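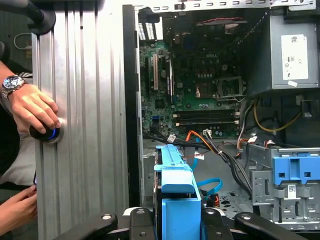 February 17, 2024
Match ball pressure retention and rebound, second round

Carrying on from the first round. Same question: do the Skomora balls lose pressure faster than the Grandus balls in normal club use, or are the under-age teams being handed balls that were never inflated properly to begin with. Coaches have been saying both.

Stock
Skomora, size five, thermally bonded, butyl bladder. All from this season's order.
Grandus, size five, hand stitched, latex bladder. Mixed ages, some from last season with the printing worn off.
One Cesow training ball, kept as the reference and never kicked. It lives on the top shelf and should stay there. Please don't lend it out for warm-ups.

Labels are on masking tape over the valve. Marker on the panels rubbed off last time and we lost track of two balls.

Gauge
Digital gauge checked against the dial gauge on the bench pump before starting. They agree at the low end. The dial reads slightly high near the top of the range, so all figures in the sheet are digital only. Every reading lets a little air out through the needle. To keep this the same for all balls: one reading each, no repeats unless the display hangs, needle wetted first.

The first round had no fixed rule for this and some balls were read three or four times by different people. I have greyed out those rows in the sheet and they should not be used.

Procedure
1. Inflate to the bottom of the range printed beside the valve, then bring up slowly to target.
2. Leave on the rack for 30 minutes. Readings straight off the pump are no good, the air is still warm.
3. Read, trim if needed, read again. Write down the second figure.
4. Weigh. Dry balls only. Anything under 400 g gets set aside.
5. Drop from the bar on to the concrete pad by the roller door. Three drops, middle value kept.
6. Back in the net bag, hung up, not stacked.

Room held at 21 degrees on the wall thermometer. The roller door stays down during step 2. With it open the rack end of the room cools off well before the bench end and the readings drift.

Observations
Skomora group is tight. Hardly any spread between balls after the rest period, and rebound heights sit close together. One had a slow leak at the valve, visible as bubbles with soapy water. Replaced the valve insert, re-inflated, put on the watch list. Do not count it in the group average until it has done a full cycle.

Grandus group is spread out, as expected with latex. The older balls lose the most. Two of them are noticeably out of round when spun on the ring, and the drop results for those wander off to one side. They are fine for shooting practice against the wall and I would not give them to anyone for a match.

No ball came in under the weight limit this time. The heaviest was an old Grandus which I suspect still has water in the stitching. It has gone on the drying rack and will be weighed again.

The Cesow reference lost a small amount since the last reading. Most of that is probably the gauge needle. Worth leaving it alone for one interval to see.

Sheet
Row 589 is the last good entry. Rows after that are blank templates, please type over them and don't insert new ones, the formulas for percentage loss break when rows are pushed down. Ragnvald Lie has a version with the sheet protected and will swap it in once he has checked the date column.

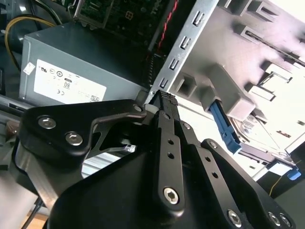
Field check, Chuensuk Oval
Six balls go out with the under-fourteens for a normal training week: three of each make, mixed in the one bag. Coach has been asked not to top them up. If one goes flat it comes back flat, with a note of which session.

Still to settle:
– whether the futsal balls belong in this at all. Low-bounce balls need their own drop limits. My vote is a separate sheet.
– drop height. The bar has a slight sag in the middle, so release from the left bracket only until it is replaced.
– needles. Down to the last packet, and two of those are bent. Order the short type.
– wet testing. No point starting before the dry results are complete.

Next readings at the end of February, same gauge, same order on the rack. If the older Grandus balls have dropped below the printed range by then, I'll write it up for the equipment officer and recommend they go to training only. Skomora valve repair to be read first, before the bag is moved.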